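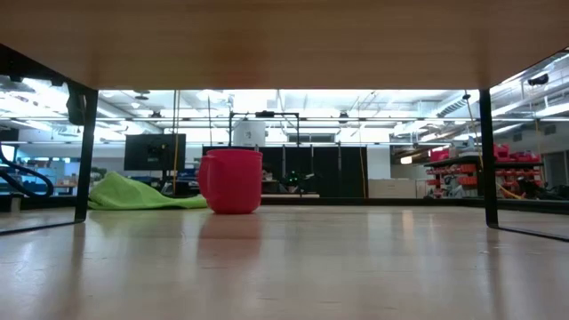
Ashraful Dewan replied that oil is the wrong finish for a desk where people drink coffee, and that he would take water-based lacquer every time. Three coats, light sanding between them, finished in one weekend.

tsion_dinsa wrote:
I respect this opinion but I don't share it. My desk top is from Zellescombe, birch, and I put hard wax oil on it in October two years ago. When a cup leaves a ring, I sand only this spot and I put oil again. With lacquer you must sand the whole top. My question in the first post was different: how long do I have to wait before I can put heavy things on it? The can says 5 days, the seller told me longer.

gauthier_fan70 wrote:
Five days is for touching it. For a monitor or a printer I would wait two weeks. I put my speakers back too early and the rubber feet left four gray marks which I still see every morning.

Ashraful Dewan wrote:
You see, this is my point. With lacquer nobody is waiting two weeks.

kettle_and_plane wrote:
That isn't quite right, Ashraful. Water-based lacquer feels dry in an hour but it needs time to get hard too. I have rubber marks in lacquer also. Put felt under everything, for both finishes.

tsion_dinsa wrote:
Thank you, felt is a good idea. One more thing. I compared the prices. The Hasanik oil is 785 for the small can and 1795 for the large one (our money, not dollars). The small can should be enough for two thin coats on my top, but I am afraid to finish it in the middle of the second coat. Did anyone use Skumo? It is cheaper, but I can't find if it makes light wood yellow.

gauthier_fan70 wrote:
I used Skumo on ash. It made it a little warmer, like when you wet the wood with a cloth. Do this test first: wipe a corner with water and look at the color. If you don't like it, don't use clear oil, look for one with a bit of white pigment.

Ashraful Dewan wrote:
Or use lacquer :) But I agree about the water test. Please do it on the underside. And spread the oily rags flat outside to dry, don't leave them in a ball in the trash. They can start a fire.

tsion_dinsa wrote:
I know about the rags, but it is good that you write it for other readers. I will buy the small Hasanik and tell you the result.

This site uses cookies to remember your login. By continuing to read you accept our cookie policy.

Comments from readers

M.: Same marks from rubber feet here. Rubbing with fine steel wool and a little oil helped partly.

olderhand: Don't use steel wool on oak, it can leave black spots. A gray nylon pad is safer.

M.: Mine is beech, but thanks, I didn't know that.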